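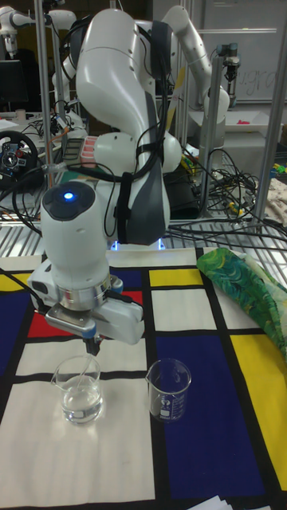

What does Skasine do?

We teach basic wet-bench handling: stirring, pouring, transferring and measuring liquids in glassware, for people who will later work in a laboratory.

Skasine was set up by Eustaquio Salinas and Imre Kozma. The introductory course has 17 sessions and takes groups of 8. All exercises use water until the pouring test is passed.

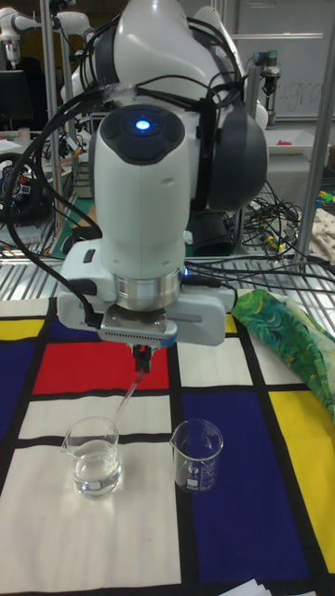

Glassware is issued in pairs at the start of each session and returned to the same shelf position. Beakers are checked for chips at the spout and for worn print. The basic transfer layout is one beaker with clear liquid on the left and an empty one on the right, with a small gap between them. White graduation marks like these are read at eye level and treated as approximate – volumes that matter are measured in a cylinder. Uriel Ochoa maintains the glassware inventory, currently 188 pieces.

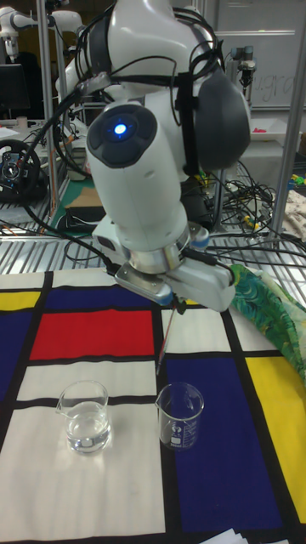 Magaña, April

The transfer module has been revised. Aldo Negri rewrote the section on drop control, and stirring is now taught before transfer. Rods are held near the upper end and kept clear of the beaker wall. Tips are not laid on the cloth between steps. Jacinto Sandoval assesses the module and keeps the records.

Course notes are printed in the Baltari and Dovex editions. Baltari covers bench layout and cleaning,
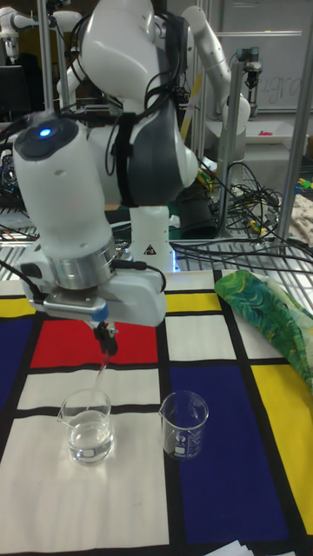 while Dovex covers reading scales, transfer and error logging. Both are supplied with enrollment. Bench hours begin at 8 a.m. – late arrivals join at the next exercise.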